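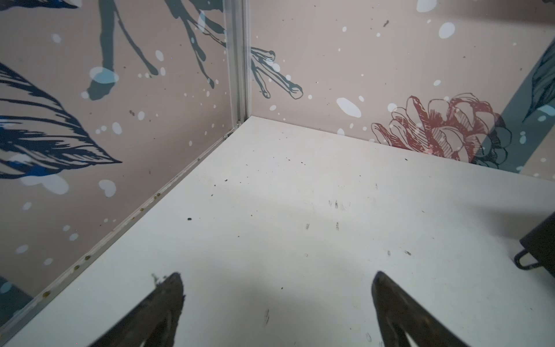
The Kitell is a push-style golf rangefinder from Plosovine, sold as a mid-price unit for players who walk. I used it at Gagnon, the municipal course in Jananstead, over 20 rounds ending in July. Fringe sand and topdressing get into everything there, and the case zipper does not keep it out. Dark specks and crumbs on a white tabletop are easy to see; the same grit on a dark eyepiece is not, so check the lens before the first tee.

Accuracy is good. From the back tees on the par-4 fourth, readings to the flag stayed within one yard of the sprinkler-head markings. Beyond 300 yards the unit slows down and sometimes returns the tree line behind the green. Pin lock gives a short double pulse. It is weak and hard to feel through a winter glove.

Magnification is 7x. The display is black only, legible in full sun and poor after 6 p.m. under trees. Slope mode is switched on the left side plate, and the switch is stiff enough that it never moved in the bag.

Battery life is the main complaint. Mine dropped to one bar after the seventh round. The cover needs a coin to open, and the thread is fine enough to cross easily.

Ronaldo Cordeiro, who plays off the same tees I do, compared it with his older unit on every approach for a full round. The two differed by more than a yard twice, both times on uphill shots with slope on.

Firmware tested: 2110. Serial numbers below 1003 shipped with the earlier strap clip, which is narrower and does not fit most push carts.

Rating: 7 out of 10.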